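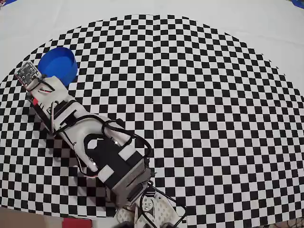 Trimuvden should not bid for another world's fair pavilion until it publishes the accounts of the last one. The city council approved the bid fund in May on a show of hands, with 42 pages of supporting material and no table of operating costs.

The policing bill is the largest gap. Ama Appiah's audit note lists 309 officer shifts for the opening day of the trade summit and gives no hourly rate. Without the rate, the total cannot be checked against the 500 shifts budgeted. Kaan Ateş, who drafted the bid, replies that security is a national expense. The statute says it is shared, and the city's part falls due first.
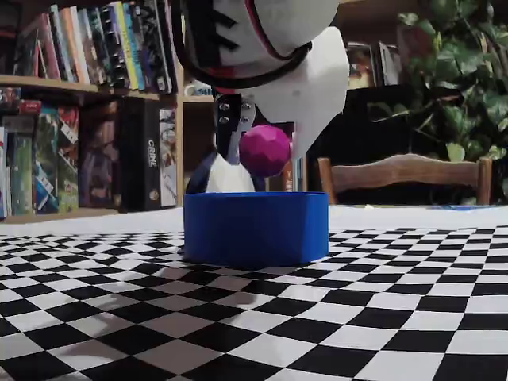
Protest zones deserve the same scrutiny. The draft plan puts all marches in one fenced square on Varghese Street, with a single exit. Crowd capacity depends on the exit, and the plan gives only the area. A ball held over a blue container, like the magenta one here, has one way in, and the opening sets the limit on what passes. A second exit would cost little and should be a condition of the permit.

The vote can wait until both figures are on paper.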